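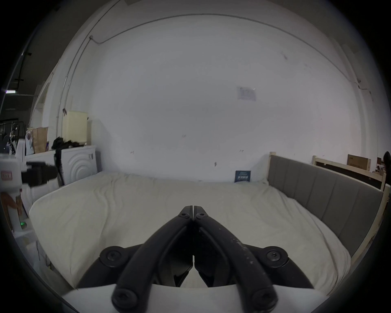
Bedding / Small rooms / Making the bed

12th January - Sorcha Forsyth

A bed in a room that also holds the laundry is easier to make if you clear the mattress first and put the bottom layer on by itself. Smooth it from the middle out with your palms. With an upholstered headboard like the grey one, work the edge down beside it last - the padding grips the fabric.

Small wrinkles can stay. For a queen mattress I use a flat sheet 205 cm wide, and tuck roughly 38 cm under at the foot.

Next, the coloured cloth. Take it by one corner and lay it loosely over the pillow or rolled duvet, then find the seam before you pull anything straight. 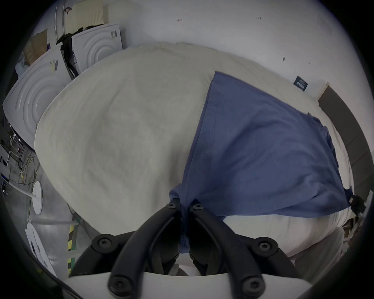 Keep hold of that corner and draw it slowly toward you until the hem hangs level. If it bunches, lift and lay it again. Two tries is normal.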